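How to Run a Two-Arm Block Demo at Your Open Day

I've now done this twice at the Zelletti open day, once badly and once pretty well, and after the second time Liette Zacharias asked me to write it all down so the next person doesn't have to start from scratch. So, this is for you, next person! It assumes you already have two arms that move and a table to put them over. Everything else is tape, blocks and talking.

The task is simple: colored blocks on a wooden tabletop, a square of black tape, and two arms that pick the blocks up and bring them to the square.
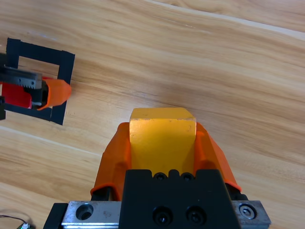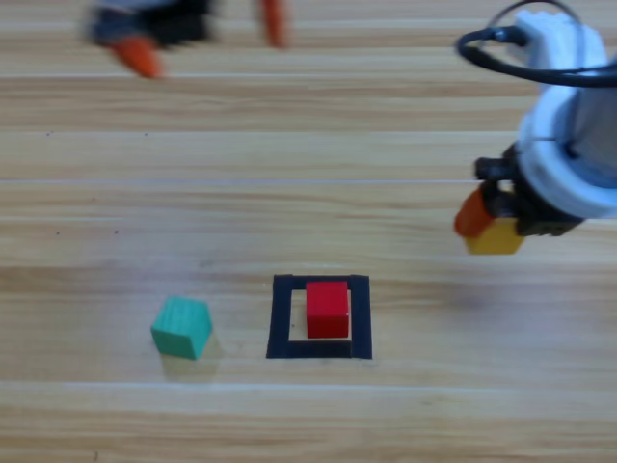
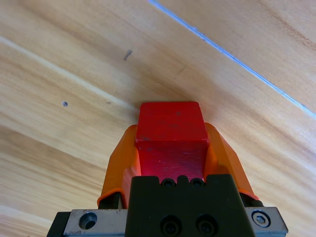 Start with the tape. Put it down before you teach the arms any positions, and press the corners hard with your thumbnail. I did it the other way around the first year (taught everything, then decided the square would look nicer closer to the crowd) and lost most of a morning redoing it. Kids understand a square right away. You don't have to say a word, they just start yelling when a block lands on the line.

Next, pick your blocks. Plain colors, all about the same size, and keep spares in your pocket. Small visitors love to hold one, and you won't always get it back.

Now set the speed. Our arms run on the Skarnell controller, where the speed setting goes up to 300, and I keep it at 105 for visitors. Sorin Preda likes 135 and it does look snappier, but people stop following what's going on and start looking at their phones. Try both with a friend standing where the crowd will be.

Then do a dry run, and I mean a full one. Go through ten pickups in a row without touching anything. If a block slips, check the fingertips first. A quick wipe with a damp cloth fixes it more often than you'd think, and it's a lot faster than digging through settings.

Mark a line on the floor for people to stand behind. One person stays by the stop button the whole time and does nothing else. Teodor Matei did this for us and he was great at it, mostly because he refused to chat.

For the talking part, keep it to 2 minutes and let folks ask questions. The one you'll get all day is "does it know what color that is?" so have your answer ready for your own setup. Also ask them to guess which arm will move next! It gets the quiet ones going.

Our doors open at ten in April, and the sun comes in low across the table until lunch. Pull the blinds. If you're using cameras to find the blocks you'll want the light to stay put.

Spare tape and the cleaning cloths are in the gray drawer under the bench. Silviu Jitaru has the key.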